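Nernis library to close 21 days for floor work
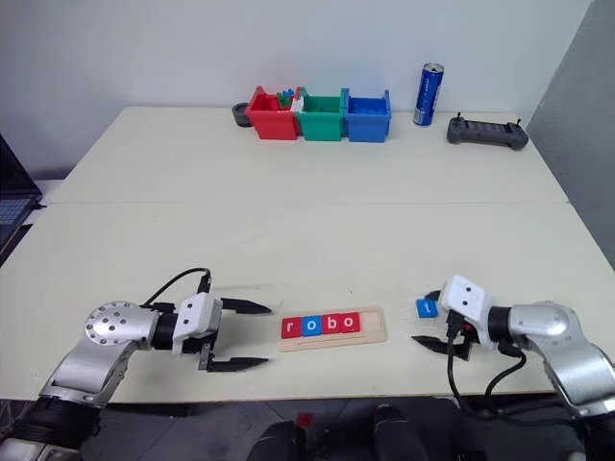 By A. Jayawardena

11/24/25

The Nernis Public Library will close its main building for 21 days while crews replace the floor in the adult reading room and the front hallway. The closing starts the morning after the fall book sale ends.

The Ratier Street branch will stay open and will add an hour in the evening. Holds that were set to be picked up at the main building will be moved to Ratier Street, and patrons will get a notice by email or phone when their items are ready.

No late fees will be charged on anything due during the closing. The outdoor book drop will be locked for the first week and then emptied once a day. The library asks that larger items, such as museum pass kits and board games, be kept at home until the main building reopens.

The old floor dates from an addition built in the 1970s and has lifted in several spots near the south windows. A repair two years ago held through one winter. The city approved the full replacement in the spring, along with new lighting for the hallway, and gave the contract to Flavadeo, which also did the floor at the senior center.

The reading room holds 330 shelves, and all of them have to be emptied and moved. Most of the books will be boxed and stored in the basement. Large print, new fiction and 435 of the most requested DVDs will go to Ratier Street for the time being.

Story time moves to the community room at the town hall at its usual hour. The tax help sign-up, the knitting group and the November genealogy class are canceled. The meeting rooms upstairs can't be reserved until the work is done.

Parking behind the main building will be closed to the public. The Wi-Fi signal will still reach the benches on the front lawn, except on days when the power is shut off for the lighting work.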